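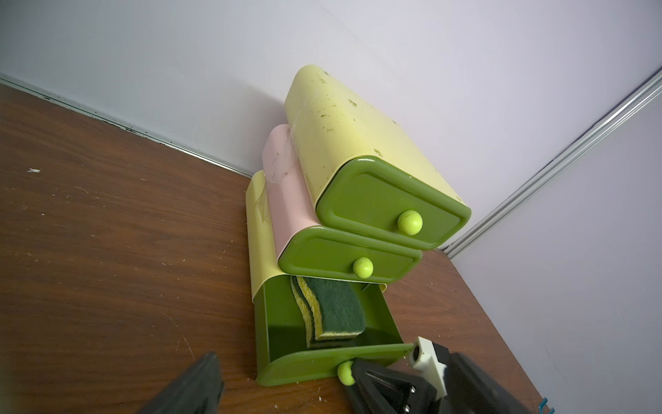 4.2 Small drawers and the things that end up in them

We now turn from built-in cabinets to the part of the survey we enjoyed most, the small plastic drawer units that people stand on top of tables, counters and washing machines. Of the 400 households in the Rarnadus sample, far more owned at least one of these than we had planned for, and our first coding sheet had no line for them at all. Nadine Nseir redrew the sheet after the pilot visits in August, and everything reported in this section uses her version. Homes visited before the change were coded again from the visit notes.

Small units are a wonderful subject for a study of household order. They are cheap, they are easily moved, and the person who uses one has usually chosen where it goes. A kitchen cabinet tells us what a builder thought a kitchen was for. A tabletop drawer tells us what somebody wanted within reach last month! It also has very little room in it, so each drawer forces a decision about what belongs there, and those decisions are far easier to talk about with residents than the contents of a deep cupboard.

Form. We separated straight stacks, where all drawers line up, from stepped stacks, where each level is set off from the one under it. Figure 6 shows a stepped unit in the corner of a wooden tabletop, with yellow and pink housings and green drawers, the bottom one open. Stepped units interested us for a practical reason. With the levels offset, the knobs don't fall in a single column, and several residents told us they found the right drawer by feel, going by how far over their hand had to travel. One woman in the Gadum district demonstrated this with her eyes shut while carrying on a conversation about her sister's wedding, and got it right each time. We did not test the effect formally and would love to see someone do so.

Straight stacks had their own supporters. They leave more of the table free, and they sit flat in a corner, where stepped stacks tend to leave a gap on one side. Residents in the smaller Rissanen apartments mentioned this gap often. A few had put it to use for a bottle brush or a folded cloth, which we coded as "adjacent storage" and counted separately from the drawer contents.

Contents. Participants were asked to open every drawer and name what was inside before we looked. We then recorded the contents ourselves, one line per kind of object, until we had 1000 lines. Of these, 800 could be placed in one of the categories in Appendix B on the first pass, and the remainder were settled by discussion between two coders. The hard cases were the fun ones: a candle stub kept for loosening a stuck zipper, or a jar lid whose jar was in a different room.

Cleaning supplies gave the clearest pattern. Where a drawer held sponges, it very often held only sponges. The open drawer in Figure 6 is of this kind as far as can be seen, with layered sponges, yellow with dark green scouring pads, standing upright toward the back. Upright storage came up again and again in the interviews, and residents were surprisingly keen to defend it. Standing on edge, the sponges can be taken one at a time without lifting the others, and the two sides can be told apart at a glance. People who laid sponges flat more often described rummaging, and more often bought a new pack while they still had some at home.

We also asked why these drawers stayed so pure when the ones beside them filled up with mixed goods. The most common answer was hygiene, by which people meant keeping unused sponges away from coins, keys and batteries. The second was size. A pack of sponges fills a small drawer so completely that little else fits, and by the time there is room, the drawer is already thought of as "the sponge drawer." We like this second answer very much, as it suggests that the name of a drawer can come from one shopping trip and then hold for years.

Wear. Housings were graded for marks on the outside using the Fader scale, from clean to heavily marked. Light specks and scuffs on the upper surfaces were by far the most common finding. The upper yellow housing in Figure 6 has dark specks and small scuffs, and there are faint scratches on the pink one. We don't read such marks as neglect. Top surfaces catch whatever is put down on them, and many residents used the top of the unit as one more shelf. Outer wear had little to do with how orderly the inside was, and some of the most carefully arranged drawers in the whole sample came out of badly scuffed units.

Return visits. A smaller group of homes agreed to a second visit after 30 days. Drawers with a single kind of content at the first visit mostly had the same content at the second, although the amount had changed. Mixed drawers shifted much more, and top drawers shifted most of all. The full table, split by drawer position and by form of the unit, is given in Section 4.3 together with the results for baskets and open trays.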